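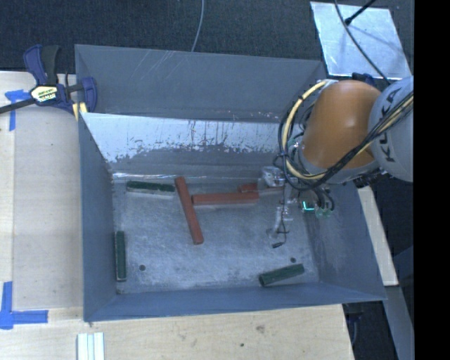
We've had a bin-picking arm on the bench in the kitting room since December and people keep asking me how it's going, so I'm putting it in one place. Thread.

Background for anyone new: I run kitting at Vendstead. We make up parts trays for the assembly line. A tray goes out with everything one assembler needs for one unit, and if a piece is missing the line stops and somebody walks back to us. There are 15 of us across two shifts.

The job the arm is learning is the dullest one we have. Parts come to us mixed in metal bins. Somebody reaches in, pulls out the right piece, turns it the right way round and puts it in the tray. Then does it again until lunch.

For practice it gets red and green blocks. Three of each at the moment, long red ones and shorter green ones. People laugh at this. Visitors think we're running a daycare. But blocks are a fair stand-in for the Rikora brackets, which also come in two lengths and also end up lying on top of each other and against the walls.

The walls are what I've learned the most about. A person takes a piece that's flat against the side by rolling it with a fingertip. You don't think about it. The arm has to get a finger down between the part and the metal, and if there's no gap it has to do something else first, like nudge it out. The nudging took weeks.

Same with corners. Elfriede Reisinger has picked from these bins longer than anyone here, and in the first week she watched it try for a green block in the back corner and said "it needs to pull that one toward itself first." The integrator wrote that down. It's more or less what it does now.

That was the first change I noticed, before any change in output. People who were never asked how they do the job got asked. Some liked it. Some thought they were training their replacement and said so in the break room, and I don't blame them.

So, the replacement question. What management told us in writing: no one in kitting loses a job because of the arm for the length of the trial, and hours stay the same. What they haven't put in writing is what happens after. I've asked twice. I'll ask again at the spring review.

What I can say is what happened to the work. On a normal shift we fill 248 trays. When the arm was given its own share of the easy ones, it did 118 on its best shift. It did a lot less than that on its other shifts. The best shift is the one that went in the slide deck.

The number I care about more is how many times somebody has to go over and help it. Best so far is 4 in a shift. Each one means stopping the arm, opening the gate, moving a part, closing the gate, resetting. If you're in the middle of your own tray you lose your place, and that's where the wrong parts come from.

We had a bad couple of weeks over exactly this. The arm's stops went to whoever stood closest, and whoever stood closest was always the same two people. Their error rate went up and they got a talking-to for it. It was our fault for not seeing it. Now one person per shift has the arm as their job and does no trays.

That person is paid a grade higher. It took a while to get that agreed. The first offer was a "title change."

On days it's Zlatko Hoxha. He was a picker until this winter and had never worked with a robot. He did the safety course and then two days with the integrator, and the rest he picked up standing there. He can tell from the way it slows down over the bin that it's about to give up on a part. He keeps a notebook. The integrator now asks for photos of the pages.

Things from the notebook, with his permission: shiny spots on the bin wall confuse it more in the afternoon. Parts lying across each other at an angle are fine, parts lying side by side with no gap are bad. Check the clamp before every start, because a bin that has shifted a little gives you an hour of near misses that look like a software problem.

The clamp is an ordinary bar clamp, by the way. The blue tape on the table is ours too. The quote from Harnov had a proper fixture for the bin in it and that was the first line to get cut.

Physical side. I have four people with bad wrists or shoulders. Reaching over the edge of a deep metal bin all day does that. Two of them have moved to checking finished trays, which only opened up with the arm taking some of the picking. Both say they sleep better. I'd count that as the best result of the trial, and there isn't a column for it in the report. I added one.

Less good: it's lonelier. Picking used to be done in pairs across a bench and people talked the whole shift. The arm is in a corner with a gate around it. Zlatko says he misses the talking more than he expected. We moved the tray check bench next to his spot and that helped some – it also blocked the aisle, so now we're in a discussion with the safety people.

Also less good: evenings. The integrator's support line closes at 5 and second shift starts at 3. If it stops for a real reason at 7 it sits there until morning, and second shift picks its share by hand with one less picker than they used to have. They are the ones who like it least and they're right. I've asked for either later support or a person back on evenings.

Somebody replied asking if it's faster than a person. No. Elfriede is faster than it by a long way and she does it while telling you about her garden. It doesn't get tired, but she gets a better mix of parts right, including the ones that come in bent.

Another one asked what happens with bent parts. The arm puts them in the tray. It has no opinion about bent. So tray check matters more than before, and we wrote that into the plan with Nedeljković, who buy the finished units and would be the ones to find out.

Next step is real brackets in the bin in place of blocks, one length first and then both. I expect it to go badly for a while. I've asked that the tray target come down during that period, in writing, before we start and not after.

If you're about to get one of these in your department, my advice is dull. Get the pay grade settled before it's switched on. Don't let the stops land on whoever's nearest. Ask your oldest hands how they do it, on paid time, and put their names on what they tell you.

Will add to this when the brackets go in. Replies are open but I'm on shift until 3.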